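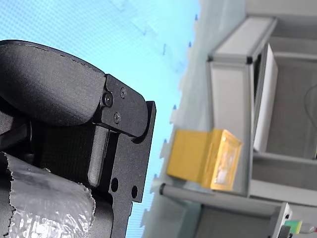
Category: Robot learning > Collecting demonstrations

Wrist camera view: keep the foil and the padding, or strip it all off?
Posted by gtyagi, Sun 30 June

We are collecting pick and place examples on the Ntuli cell at Fulldale. The gripper has the padded finger cover on it and foil wrapped round part of it, and between them they take up a big share of the wrist view. The blue mat and the yellow box get what's left. We have 700 episodes recorded like this since May.

My question is whether to carry on as we are or take the foil off and start a clean set. The deadline for the first training run is close and I don't want to throw work away.

Girish Tyagi

---

condard_ops wrote:

Carry on. The gripper is in the same place in every picture, so the model learns to ignore it. Ours at Condard fills nearly half the view and the policy does fine. What matters is that it looks the same at run time as it did when you recorded.

---

zawadi_t wrote:

I'd disagree about the foil. The pad and the metal plate are fixed, fine. Foil is crumpled and shiny, and it has a torn edge. Every time somebody knocks it the creases move and the highlights go with them. That isn't constant at all, and it sits in the corner of every picture you take.

We had 34 episodes on Fundolo where a bit of loose tape had shifted halfway through a session. The policy trained with them hesitated on the approach. Dropped them, trained again, and it stopped.

---

condard_ops wrote:

34 out of how many? You can't say it was the tape from one retrain. Could have been the seed.

---

zawadi_t wrote:

Out of 100, so a third of the set. We ran it with 2 seeds each way and got the same thing. I agree that's not many.

---

gtyagi wrote:

Thanks both. The foil gets replaced when it tears, so it has certainly not been the same piece the whole way through. I didn't log the changes, which was silly of me.

One more thing. The wrist view comes out turned on its side compared with the overhead one. I have been leaving it that way. Does anyone rotate before saving?

---

benchrat wrote:

Leave it raw and rotate in the loader if you want it upright. If you rotate on save, sooner or later one operator's machine won't do it and you will have a mixed set.

On the foil – can't you mask that corner? It's only the gripper down there. Fill it with flat grey in training and again at run time, then you keep your 700.

---

zawadi_t wrote:

Masking would do it. Check that the object never passes behind that corner during the grasp, though. And I would still write down each foil change from now on.

---

condard_ops wrote:

Train it both ways before you touch anything. Masked and unmasked, same episodes. It costs you a night.

---

gtyagi wrote:

Will do both runs this week and keep recording with the foil on in the meantime. I've added a column to the session sheet for foil changes and another for the finger cover.

Last updated by zawadi_t (Zawadi Temba, moderator): moved from General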